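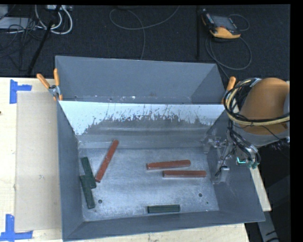 Grey metal, scuffed along the seam.

Home Stories Poems Back issues Submit About

The Accordion

Filipa Figueiredo left Cukham at six in the morning with a thermos, two cheese rolls and 225 dollars in an envelope. It was 737 kilometres to Tolloritz. Her sister-in-law had told her to fly, but the closest airport to Tolloritz was at Miltum, and you had to hire a car from there anyway.

The ad had been up for a week before she saw it. Old piano accordion, red, some keys stick, strap needs replacing. There was one photo, and near the bellows was the chip her brother had made with a cricket ball when he was nine. Her mother had sold it in the winter they lost the shop. It went to a man with a moustache who didn't bargain.

She drove with the radio on until it dropped out past Swanson. After that she had the road and the noise of the left rear tyre, which she'd been meaning to have looked at. She ate one of the rolls at a rest stop and gave the crust of it to a magpie. A truck driver asked if she knew whether the bakery in Swanson was open in May. She said she hadn't stopped.

The seller was called Senthil Naidu. He lived behind the old post office in a fibro house with the blinds down on the sunny side. He was older than he'd sounded on the phone and he was wearing his good shoes.

"You've come a long way for a thing that doesn't work," he said.

"It works a bit, you said."

"A bit, yes."

He had it on the kitchen table on a folded towel. It was smaller than she remembered. She put her hand flat on the top of it and left it there. He filled the kettle and took a while over it.

"My wife bought it at a fete," he said. "She was going to learn. She got as far as one waltz."

"Which waltz?"

He hummed it. Filipa didn't know it. She had thought for a second that she might, and then she felt silly and asked for milk in her tea.

They drank it at the other end of the table. He told her his wife had been gone two years, and that his daughter wanted him in a unit in Miltum near the hospital. He'd been selling one thing a month. The sewing machine had gone, and the second fridge. He said the fridge was the hardest, and she waited for the reason, but he only meant getting it down the steps.

"Did your mother play well?" he asked.

"No," said Filipa. "She played loud. The woman next door, Mafalda Cordeiro, used to bang on the wall with a shoe. Mum thought she was keeping time."

He laughed at that and had to put his cup down.

She gave him the envelope. He counted it, then took out 30 dollars and pushed it back across to her. "For the strap," he said. She said no, and he said it was a strap he should have fixed himself, and they went on like that until she put it in her pocket.

He carried the case to the car. She would have done it, but he already had hold of the handle. It went on the back seat and he did the belt up over it - twice, because the first time it hadn't clicked.

"Could you play something?" he said. "Before you go. I don't mind what."

"I never learned."

"Neither did she, really."

So she sat sideways in the back with her feet on the nature strip and got her arms through what was left of the straps. The bellows wheezed. She found three notes that belonged together and one that stuck, and she played those, slowly, then again. A dog started up across the road. Senthil Naidu stood with one hand on the roof of the car and looked at the post office.

When she stopped he nodded and said she should get petrol before Swanson, the place on the left, it was cheaper.

It was ten past four. She got the petrol.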